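March
By Vanderleia Moura

The purchase request for the suturing arms at Portela ran to two pages, and Arine wrote both of them. She has managed equipment planning for the surgical training center since it opened, and by her own account the request was the shortest thing she produced that year. The spreadsheet behind it was a good deal longer.

"People see the price of the arms and stop reading," she says. "The arms are one line. I had 30 lines."

We met on a Saturday, when the teaching floor is quiet enough to talk on. She had the budget open on a laptop and went through it from the top, starting with what the system has to do on an ordinary day: hold a curved needle, pass it through the edge of a cut, and tie off with thread that somebody has to order.
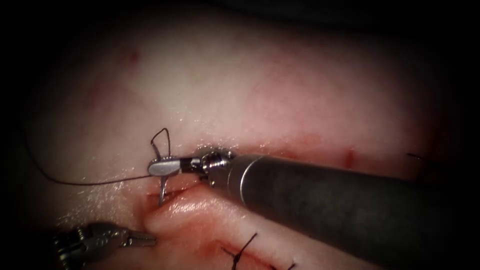
What should a center budget for first, the arms or the instruments?

The instruments. The arms are bought once, and the tips wear out and have to be bought again for as long as the system is in use.

Arine learned this from her first draft, which listed needle drivers and graspers as accessories and gave them a single line with no replacements. Her contact at Mosatero, the supplier, sent it back with a question mark next to that line. She asked for the rated number of uses on each instrument and rebuilt the whole section.

"The wrist is where the money goes," she says. "You have cables and little pulleys in there, and they have a life. If the contract says a number of uses, put that number in your sheet and divide. Then add some for the ones that get dropped."

She now keeps a separate page for consumables. Needles and suture are cheap by the box, but the center goes through them quickly, and the first estimate was too low. She had planned for 700 packs of suture in the first year. The revised plan says 3,863, a figure she took from the course schedule after the instructors told her how many stitches they expected each trainee to place.

"I had been guessing from what we used by hand," she says. "With the arms, everybody wanted more practice time. So more thread."

The quote from Mosatero came with training for a small group of staff. Arine asked for that to be split into two sessions, with the second held several months after delivery — she expected staff turnover, and did not want to pay for the same course again. The supplier agreed. She recommends asking for this before signing, when it costs nothing to ask.

She also looked at a competing offer from Filerier. It was lower on the purchase price and higher on service, and the two came out close over the life of the contract. What decided it was the wait for parts. Filerier would not put a delivery time in writing, and Mosatero would.

"I don't say one machine is better," she says. "I'm not the one driving it. I can read a service agreement."

The instructors had their own list. They wanted a view close to the instrument tip, so that a trainee could go over each knot and how the tails had been trimmed. Arine had left cameras and recording out of the first draft completely. Storage for the video went in as well, under the computing budget, after some discussion over whose budget that was.

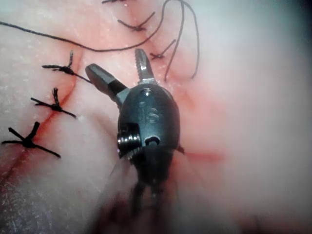
PLANNING & COSTS

Asked what she would change, Arine goes to the bottom of the spreadsheet, where the room costs are. The floor was fine. The power supply needed work, and the quote for it arrived after the request had been approved, so it came out of the reserve.

"Get the electrician in before you get the salesman in," she says.

She would also set the reserve higher. Hers was gone before the first course started, mostly on the electrical work and a second set of instruments, so that classes could go on while the first set was out for service.

The next request is already under way. It covers replacement instruments and an extension of the service agreement, and it does not include another arm. Some of the instructors would like one. Arine has told them to bring her the course schedule first, with the hours filled in, and she will work out the rest from there.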